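February 12, 2022, Plekondale workshop

Mesh day! Tried the rolled hem on the white stuff from Olldale and I'm so pleased with it. The trick (wish I'd done this in August) is pressing the fold over a strip of card first, 60 mm at a time, then rolling it again by finger. Curtain panel 109 is next, same method. The little squares make a great ruler, just follow one row along and the fold stays straight. Seam end still needs a trim, a frayed bit sticking out.
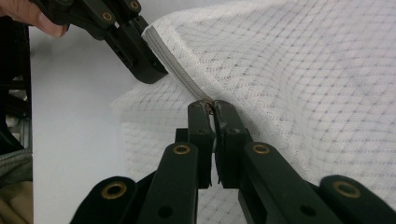
Busisiwe Mathebula thinks a longer stitch would pucker less on anything this sheer. Going to try it on the Skutetgate offcuts!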